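The Board from Grivwood

Soon-im Yeon had wanted a whiteboard for her kitchen ever since she moved to Grivwood, and on Monday there it was, leaning against the bins behind the old language school with a sign on it that said FREE, PLEASE. A whole big one! She walked around it twice, pressed her palm on it to see if it wobbled, and called Lachlan Tosh, because Lachlan had a van.

"It's filthy," Lachlan said when he got there.

"It's wonderful," said Soon-im. "Take that end."

They got it up two flights of stairs, with one rest on the landing and one small argument about which way was left, and laid it flat across her table, where it stuck out so far that you had to go sideways to reach the stove. Soon-im didn't mind going sideways. She had the soup list in her head already. She was going to write the whole week on it, every pot, every jar she needed from Châu's, the birthdays, the bus times, and a corner just for Lachlan, who never knew what day he was invited.

She filled the yellow bucket with warm water, squeezed in some Imeser (the lemon one, which she loved so much she had been known to clean things that were clean) and picked out her best sponge. Then she bent down close and stopped.

"Lachlan," she said. "Somebody wrote something."
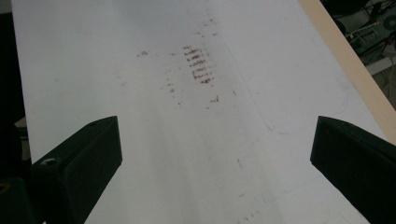 The reddish-brown lines, before the sponge.

He came and bent down next to her. The marks were stacked up one on top of another, short and wavy, dark in the middle and going to crumbs at the ends.

"That's a dried-up marker," he said. "Somebody was testing it."

"On that many lines?"

"Stubborn person."

"It's a poem," said Soon-im. She was completely sure. "Look how it's laid out! Short lines, one under the other, and then a little bit by itself underneath. That's where she signed it."

"She?"

"Or it's a recipe. It could be a recipe." She tipped her head the other way. "The little dots going down are when you add the salt."

Lachlan laughed so hard he had to hold on to the stove. But then he went quiet and started looking too, and after a minute he put his finger just over a thin blue curve on the right, not touching it. "River," he said. "So it's a map. The red part is the town, and the blue's the river coming around."

"Oh, that's good," said Soon-im. "That's very good. Where's my house?"

He thought about it properly - she liked that about him, he could be teased into anything and then he'd do it with his whole heart - and pointed at a pair of tiny blotches off to the left, away from all the rest.

"There. You and whoever's next door."

"You're next door."

"Then that's me."

The water in the bucket was going cold. Soon-im dipped the sponge anyway, wrung it out, and began at the far top corner, where there was only speckle and gray, working in small circles and humming. The wood along the edge turned out to be a lovely pale tan. She did the top, she did both sides, she got soap up to her elbows, and when she reached the middle she went very carefully around it.

"You're leaving it?" said Lachlan.

"Only until Thursday's soup. I haven't finished reading."

He found the other sponge under the sink and started on the bottom, going slowly near the river.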